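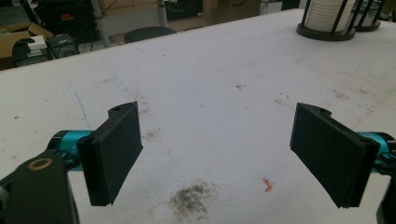

Both finger pads on the gripper, over the bench.

Ullow hand-held gripper kit: review
Reviewed by Pascal Brandes, 6/24/18

The Ullow kit is a hand-held parallel gripper supplied as parts. I bought mine in February and built it in a shared workshop over two evenings. Assembly took longer than the manual suggests, mostly on account of the finger joints.

Fingers and pads. The pads are flat black rectangles with a matte textured face, and each has a rounded mounting tab with a single screw hole. One screw per tab is enough to hold the pad but it does not fix the angle. I set mine with a square and tightened in small steps. The texture grips cardboard and raw plastic well. On polished metal it is mediocre, and a smooth steel rod of 18 mm rotated in the jaws under light side load.

Joints. The teal joints are the best parts in the box. The bore was clean on both and neither needed reaming. Thijs De Bruijn built the same kit a week before me and had to file one of his, so quality control may vary.

Housing. The black bracket is stiff, but the cable exit is in the wrong place for left-handed use. Stela Pascu rerouted hers through the back and lost some trigger travel. I left mine alone.

Weight and handling. 335 g on my scale, without the cable. Comfortable for short sessions. After 39 minutes of continuous sorting my wrist was the limit, well before the mechanism was.

Documentation. Poor. Step 2 refers to a washer that is shown only in the parts list, and the torque values are missing altogether. I used hand tight plus a quarter turn and have had no slippage at the tabs.

Compared with the Ralow, which I used last year, the Ullow closes more evenly and has less play at the tips. The Ralow has a better manual and spare pads in the box. Ullow sells pads separately, in pairs only.

Recommended for anyone with a square, a good set of hex keys and some patience with the manual. First-time builders should look at the Ralow.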